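What People Keep and What They Say It Is Worth
Final report, Material Culture and Everyday Life
Group members: Vasylyna Panasiuk, Khurram Dogar, Khoa Đỗ

1. Why we did this

Our first proposal was a study of inheritance law. Our instructor returned it with the comment "three of you, one semester," and so we moved to a smaller question. When people own small things that they never use and would never sell, how do they decide what those things are worth?

The reading we were assigned treats value as something that gets settled between a buyer and a seller. This works well for wheat. It works less well for a dead aunt's brooch, which has no buyer, no seller, and in our experience no working clasp.

2. Method

We ran a paper survey in the lobby of the Ultitdale public library during May. We handed out 170 forms and got 61 back in a usable state. Several others came back with drawings on them, and one had been used to work out a mortgage payment. We left that one out of the results, although the arithmetic was good.

The form asked people to think of one keepsake at home, to say who it came from, to guess what a stranger would pay for it, and to say what they would accept for it themselves. We then held longer interviews with two people who had ticked the box saying they were willing to talk. Both of them turned out to be very willing. The second interview started at 4 p.m. and ended when the library closed.

3. Results

The gap between the two prices was larger than we expected. Most people guessed that a stranger would pay little or nothing. Asked for their own price, many refused to write a number at all, and a few wrote a number so large that it was plainly a refusal with digits in it. The highest honest-looking answer was 702 dollars, for a mustard pot. We do not know why it was not 700. The owner had left by the time we read the form.

Where the object came from mattered more than what it was made of. Items from grandparents got the highest prices, followed by items from friends. Items from former spouses did poorly.

Blažena Šťastný, our first interviewee, keeps her mother's sewing scissors in a drawer and has told her children that they may not cut paper with them. She does not sew. When Khurram asked what would happen to the scissors later on, she said her children could cut all the paper they wanted then, and that she would know.

Vratislav Kuruc inherited a mantel clock that has not run since he got it. He once took it to Štěpánek, a repair shop, and was told that fixing it would cost more than the clock would bring at auction. He took it home again, pleased. He said a running clock would have to be wound, and he would end up resenting it.

4. Problems with the study

People in a library lobby on a weekday are not a cross section of anything except people in a library lobby on a weekday. Our form also used the word "keepsake" without defining it, and so we received answers covering a piano, a recipe, and a cat.

The price questions may have been rude. Khoa raised this before we printed the forms, and he would like that noted.

5. Discussion

We think our respondents were using price as a way to say how close they felt to someone, because a price was the only thing we gave them to write down. A better form would leave room for the story first and ask about money at the end, or skip the money. We also think that the low guesses about strangers were a kind of politeness. Several people seemed embarrassed to claim that their things were good, and then would not part with them for any sum.

If another group takes this up, we suggest asking where the object is kept. Our interviewees brought this up without being asked, and drawers came up a great deal. The blank forms and our coding sheet are in the course folder for whoever wants them.

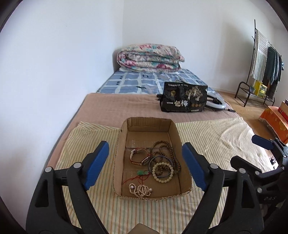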